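Stendside Home Baking Board > Cakes and Frosting > Troubleshooting

Does reverse creaming do anything, or is it just a nicer story?

Posted by Heino Zariņš on 11 Sep 2021

I have been making the same yellow layer cake since before my kids could reach the counter. Butter and sugar first, beat until pale, eggs one at a time, flour and milk in turns. It comes out fine. It domes in the middle and I cut the dome off and eat it standing up.

Every baking site I open now tells me I have been doing it wrong, and that I should be rubbing the butter into the flour and sugar first and putting the liquid in last. They all promise a "velvety crumb" and a flat top. I notice that most of them are also selling something, usually a pan.
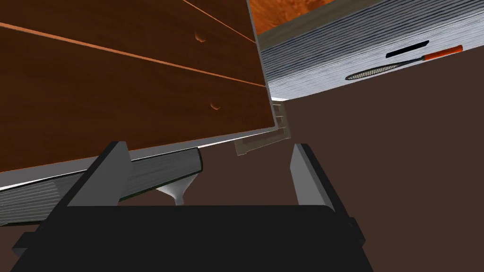
4 min read · 2 replies

So I tried it. I used 300 grams of cake flour and 200 grams of butter, and I kept the sugar, eggs and milk the same as always so there would be something to compare. Both batters went into pans from the same set, on the same rack, one after the other. The reverse one was flatter on top, I will give them that. It was also shorter all over, and when I pushed a fork into it the slice felt heavy to me. My wife said it tasted like a cake from a store, and I still don't know if that was praise.

Here is what bothers me. A shorter cake will have a smaller dome. If I just put less batter in the pan I would get a flatter top too, and I wouldn't need a new method for it. I also can't tell whether "velvety" means anything that a person with a blindfold on could pick out.

Things I already know about, so please don't start there: my butter was soft, my baking powder is fresh, my oven has a thermometer hanging in it and it reads true. I baked both for 30 minutes and both passed the toothpick.

What I want to know is whether the method is worth learning for an ordinary birthday cake with frosting on it, or whether it only matters to people who make those tall stacked things with pillars. And if I did it wrong, what did I do wrong? The recipe was the one from the Shirima booklet, the little stapled one that used to come with the hand mixer, and it says "mix until sandy," which could be anything from beach to gravel.

Danica Dervishi

It does something, but less than you've been told, and I suspect you skipped the part where it does it.

The idea is that fat gets on the flour before water does, so less gluten forms later. Less gluten, softer cake. You also beat in less air than you do with the creaming method, so it rises less and rises more evenly. That's the whole trick. The lower height you got isn't a mistake. Anyone who shows you a reverse creamed cake that is as tall as a regular one from the same amount of batter has changed the leavening or the pan and hasn't mentioned it.

Where I think you went off is the beating after the first bit of liquid. A lot of those old booklets have you go to sand, pour in all the milk and eggs, and stir until it comes together. If you do that you get a tight, heavy cake, and people blame the method. What you want is to add a small part of the liquid, just enough to make a thick paste, and then beat that paste hard for a minute or so on medium. 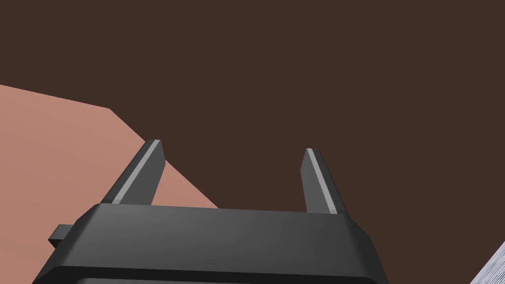
After that the rest of the liquid goes in by halves, and you scrape the bowl each time, right down to the bottom where the dry stuff hides. The paste should get lighter in color while you beat it. If yours stayed the same yellow the whole way through, there's your heavy slice.

"Sandy" means no lumps of butter bigger than a lentil. Your butter can also be too soft for this, by the way. If it looks greasy or slumps in the bowl, put it back in the fridge for a bit. It should dent when you press it and keep the dent.

On the store cake comment: I'd take it as a sign that the crumb was finer. Box mixes and bakery sheet cakes have a fine, even crumb and most of us grew up on them, so that's what a close crumb tastes like in people's heads. Some like it. I do it for anything I have to slice into thin layers, because it tears less. For a one-layer cake in the pan it came in, I cream the old way and I don't lose sleep.

One more thing about your test. You baked one after the other, so the second batter sat on the counter while the first was in the oven. Which one waited? If it was the reverse one, double-acting powder or not, I wouldn't trust the height you measured.

Heino Zariņš

The reverse one waited. I hadn't thought of that, and I'm a little annoyed. I also poured all the milk in at once, as the booklet says.

I'm still not sold on the blindfold part. I'll run it again with two pans in together and see.

CorkerKitchen51

Waste of time imo. My grandmother never reversed anything and her cakes were gone before the coffee was poured. Recipes get renamed every few years so they can sell you the book again, I remember when it was all "the two-stage method" and guess what, same thing.
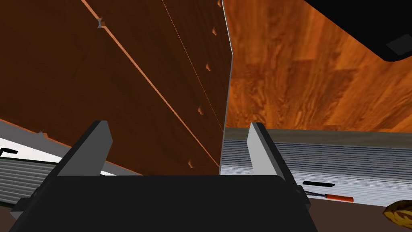 If all you want is a flat top, do what I do and wrap the outside of the pan with strips of wet towel, pinned tight. The edges bake slower so the middle doesn't run ahead of them, works with any batter. I did my sister's cake that way in April, two layers, and didn't have to trim either one. Don't bother scoring lines across the top with a knife to make it settle, which I have seen recommended with a straight face -- you end up with long seams running across on a slant, same as the ones on that brown wood panel, and they show through thin frosting. Cloltwood used to sell ready-made strips with a clip on the end but the clip popped off mine, so I went back to the towel. Lower the oven a little too and give it longer. Toothpick, not the clock.

And eat the dome. That's the cook's share.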